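Sunday, August 26, 2018
Bench 2, memory module job, Collus cell

Came in to go through Friday's stop properly while the room was quiet. Larysa let me in and stayed for the first part. Writing it down in order so Svitlana has it before the rerun.

What happened. Run 896 was the usual sequence: approach over the case, go down beside the power supply, carry the module across to the slots, seat it, let go, back out. The arm stopped dead during the descent and the controller threw a protective stop on the wrist. Stepan was at the pendant. He did the right thing and left it alone, but when he cleared the fault the arm relaxed downward a few millimetres before the brakes caught. The fingers were still inside the case at that point. The module took the load and cracked across one corner. No one had hands in the cell.

The log says the force limit tripped on the way down, well above where we expect any contact. My first guess was the case had been put down in the wrong spot. Measured it against the table rim and it was fine. Second guess was the fingers touching the power supply housing. There is a light scuff on the housing but Khrystyna thinks it was there in March when we first opened the machine up, and I have no way to tell.

So I loaded a scrap module and ran the descent at a crawl with the force readout up on the screen, stopping every little bit to look in from the side.
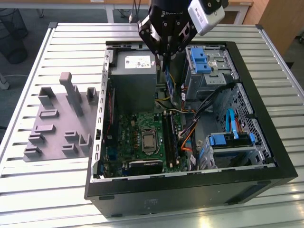

Force on the wrist climbs steadily from the moment the hand drops below the top of the chassis, even with clear air around the fingertips. It is not a bump, it is a ramp. Backed out and did it again and got the same ramp. Then did the same move with the case slid out of the way and the ramp was still there, a bit smaller. That rules out contact with the computer.

Went looking at the arm instead. The camera cable had been re-tied at the elbow, one tie lower than it used to be, and there is not enough slack left for the last part of the descent. As the wrist goes down the cable goes tight and pulls on the hand. The sensor reads that as a push from below. Add the weight of the module and a fast approach and you go over the limit. I cut the tie, gave the cable more slack, and the ramp was gone on the next pass.

I re-tied that cable myself on Wednesday, after the lens swap, and didn't run a full-depth check afterward. Noted.

The sag is a separate problem and the one I care about more. It has nothing to do with the cable. Jogged the arm up clear of the case, forced a stop by hand and cleared it. It sagged again, less than before but plain to see. Tried it 24 times. It dropped on every one where the payload setting was left at the bare-hand value, and held still when I entered the real weight with the camera module included. The Gakcombe script sets the payload at start-up, but clearing a fault puts the old value back. That means after any stop the arm believes the hand is lighter than it is.

I called Urmas at home about it (sorry, Urmas). He says the same thing came up on the Zinchenko arm and they fixed it by writing the payload into the installation file so there is no old value to go back to. He'll send his notes.

Changes made today:
Cable re-routed with a proper loop at the elbow. Tie positions marked on the arm with paint pen.
Payload saved in the installation file, script line left in as well.
Descent speed inside the case cut by half until further notice.

Rules until Svitlana signs off:
After a protective stop, do not clear it with the hand inside a case. Power down, support the wrist, open the fingers by the manual release, slide the case out, then clear.
Two people for any restart. One of them on the e-stop, not on a laptop.
Full-depth pass with an empty hand after any change to the cables, however small.

Ran the sequence again after lunch with scrap modules, up to run 902. No stops. Peak force during the descent stayed low and flat. Seating force was normal except on 899, a little high, and I think the module was slightly crooked in the fingers. Will keep an eye on it.

Still open: whether the pads want replacing, and why the log only keeps the last few seconds before a stop. Khrystyna to ask Flelirum about the second one. Cracked module is in a bag in the top drawer, labelled, please don't bin it.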